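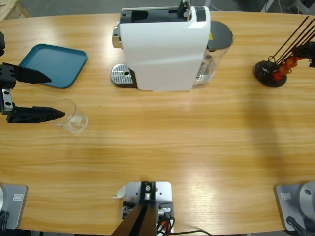 招募:早间饮用咖啡习惯与午后注意力研究参与者

Cuvberg 饮食与作息研究室现面向 Tetthorpe 及周边地区居民招募研究参与者,计划招募 70 人。项目负责人为 Ivar Halvorsen,现场联络人为 Wilfredo Ignacio。

研究内容
了解固定时间饮用咖啡对成年人午后注意力和夜间睡眠的影响。参与者按随机分组结果,在上午八点或上午十点半饮用一杯咖啡,其余时间不摄入含咖啡因的饮品。研究不涉及药物,不抽血。

参与条件
年龄 20 至 55 岁,男女不限
近三个月内平均每天饮用一至三杯咖啡
能阅读中文,能独立填写问卷
白天工作或学习,不上夜班
每周至少有四个上午可以到研究室

以下人员不能参加
怀孕或哺乳期
有心律不齐、高血压或胃溃疡病史
正在服用安眠药或抗焦虑药物
4月以后参加过其他饮食类研究
对咖啡或乳制品过敏(两组均可选择加奶)

时间安排
全程四周。第一周只填写作息日志,不需要到场。第二周和第三周每周到场四次,每次停留四十分钟,包括饮用咖啡和一次电脑注意力测试。第四周再次填写日志,最后一天到场做一次访谈,时长一小时。缺席两次以内可以补做,超过两次视为退出。

到场前一晚十点以后请勿饮用咖啡、浓茶和能量饮料。早餐可以照常吃,内容需记在日志里。睡眠手环由研究室借出,访谈当天归还。

报酬
完成全部四周者发放 4000 元,访谈结束后十个工作日内转入本人银行账户。中途退出者按实际到场次数结算。交通费另计,凭票报销,不含出租车。

资料保密
问卷和测试结果以编号保存,姓名与联系方式单独存放,只有项目负责人和联络人可以查阅。参与者可以随时退出,不需要说明理由。退出后可要求删除本人资料,资料汇总完成后则无法再单独删除。

报名方式
请到 Pichler 楼 354 室前台领取报名表,或请前台代寄。表格填好后交回前台,信封上注明“咖啡研究”和可以接听电话的时间段。收到表格后,Wilfredo Ignacio 会打电话做十五分钟的初步询问,符合条件者再约时间签署知情同意书。签署时请带身份证件。

报名截止日期:2019-05-17。人数招满后提前截止,候补名单保留到研究开始后第一周结束。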